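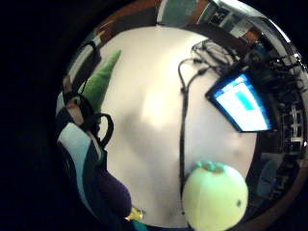

Moving the mail archive off the old server

9 May 2020

The Stungate box has run my mail since I set it up, and its disk was at 967 GB used out of a nominal terabyte. Most of that was attachments. I moved the archive to a new machine, named Girkthorpe, over two evenings. Notes follow, mostly so I can repeat the job.

Source format was mbox, one file per folder. The largest had grown past 20 GB, and the client rebuilt its index every time a message was flagged. Target format is Maildir, one file per message.

The converter I had used before does not handle "From " at the start of a body line unless it was escaped on delivery. Mine was not, for anything older than the last mail server upgrade. I ended up with 3000 fragments that had no headers. A short script now checks for a valid date on the separator line before splitting. Second run: five bad messages, all spam, deleted.

Things to check before the copy:

Stop delivery first. A queue on the backup host will hold the mail.

Compare message counts per folder, then compare Message-IDs. Counts alone missed a duplicate in the Gagnon folder that hid a lost message.

Keep the modification times, or every client sorts the archive by the day of the move.

Search is still unindexed. Full text over the whole archive takes long enough to be annoying. I plan to look at that in August, after the old disk is wiped.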